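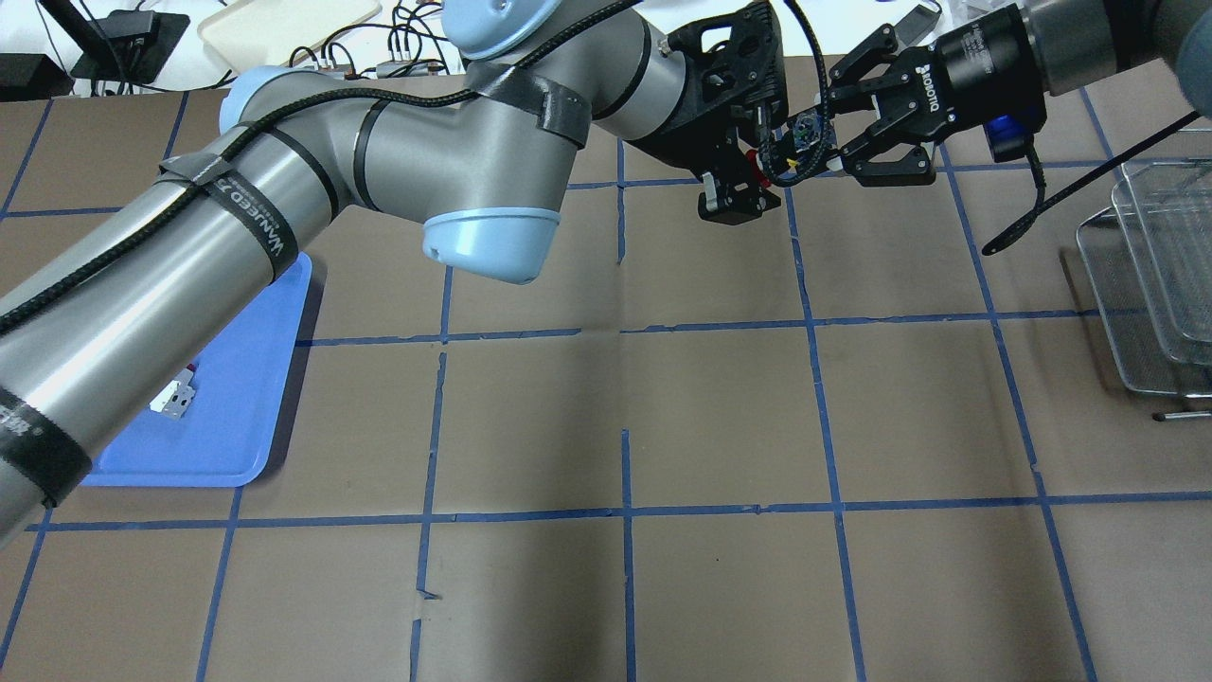

At the Prekalora worktable, March

About Prekalora

We write adventures for tabletop fantasy games, the kind you run with friends, a bag of dice and too many snacks. If you found us through Merrick, our first long dungeon (and most people do!), welcome, and please pull up a chair.

Prekalora began as one home campaign that simply would not end. Bronisława Pietrzak drew the town of Vadine on the back of a calendar page, meaning to use it for a single evening, and the players liked it so much that they refused to leave. By the time they did, there were 22 notebooks full of innkeepers, river tolls and family quarrels, and it seemed a shame to keep all that in a drawer.

So we typed it up. Vadine came out as a small booklet with a first printing of 300 copies, and we folded and stapled those ourselves, mostly after supper. Merrick followed, and then Didum, our book of wandering monsters and the reasons they wander. 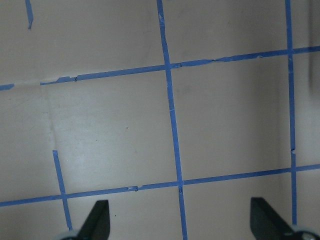

Bronisława Pietrzak still says that a monster with an errand to run is worth ten that are waiting in a room, and she will send a chapter back if the ogre has nowhere to be. We grumble about it – and then we fix the ogre.

What we care about most is the person running the game. You have a job and a family and maybe an hour to get ready, so we keep the notes for each room short, put the names where you can find them, and print every map a second time without the labels so you can hand it across the table. Treasure is listed by weight as well as value, which has started some very long arguments about mules.
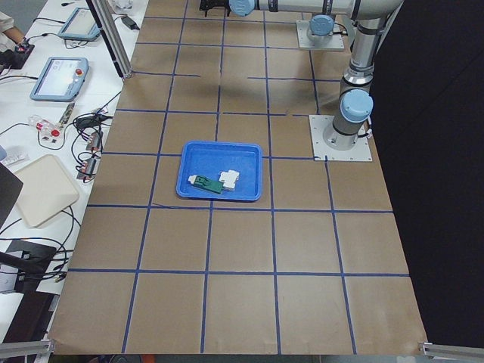
Our newsletter goes out to 2797 readers, and we'd love to make it 3000 before the next book is ready. There's a new encounter in each one, free to use and change however you like. Write to us if your group does something strange with it. We read every letter, usually out loud, and we do our best to answer them all.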